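Domley health board switches to single-visit shingles clinics

The Domley health board will move its shingles vaccination programme to a single-visit booking model, according to a notice issued on 20 June 2024. Under the present arrangement, patients attend one appointment for an eligibility check and a second for the injection.

The change follows a trial at eight surgeries that began in January. Staff gave 2868 first doses during the trial, and 98 per cent of the people booked had both the check and the injection at the same visit. The board will now extend the model to all 49 surgeries in its area.

Booking and stock records will be handled by Dostora, a scheduling system already used for the board's flu clinics. Each surgery will submit its fridge capacity and weekly demand before receiving an allocation from the central store at Soto – deliveries will be made against confirmed bookings only.

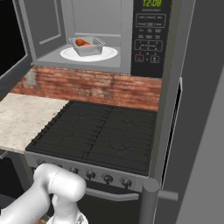
Do patients who have already had the eligibility check need to book again? Surgeries will contact them with a date for the injection, and the earlier check will stand unless their medical history has changed.

Heather Cowie, who leads the programme, said the second dose would continue to be booked separately. "The interval between doses is unchanged. What changes is the number of visits before the first one," she said.

Kasun Dissanayake, the board's pharmacy lead, said surgeries with limited cold storage would receive smaller and more frequent deliveries. Housebound patients will be vaccinated by district nurses under the existing procedure – their records will be transferred to the new system at a later stage.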